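The owner of the coffee counter at Stelberg wants me to believe that a disposable cup can be a good cup. I have heard this before, usually from people selling cups.

"Most places buy whatever the supplier has on the truck," she says. "We tried 3 kinds before we settled." The winner was a black one with a domed lid, and she switched the whole shop over in May. She says customers like it better than the white. I ask how she knows. "They tell me." How many of them? She laughs and says she hasn't been keeping a list.

The black cups cost her $96 a case. The old ones, from Qaisi, were $57. That is a lot of money for a color, and I say so.

"It's the lid," she says. "The old lid popped off if you looked at it wrong. I was remaking drinks all morning."
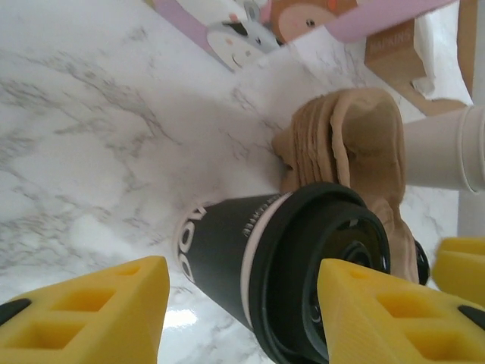
Then there are the sleeves. If the cup is as good as she claims, I'm not sure why it needs a paper jacket. She admits the wall is thinner than she'd like. "You hand somebody a large Americano without one, they're going to put it right back down." So the sleeve stays, one more thing to buy and one more thing in the trash can outside.

She still keeps white paper cups for water and for kids. Her other shop, in Skellwood, uses both, and she says the staff there grab whichever is closer.

I ask about recycling. She goes quiet, then says the hauler in Urham takes the sleeves but won't give her a straight answer on the lids. "I've called. I'm going to call again."

Would she go back to the cheaper cup? "If the price goes up another dollar, maybe." She had told me earlier that she never would.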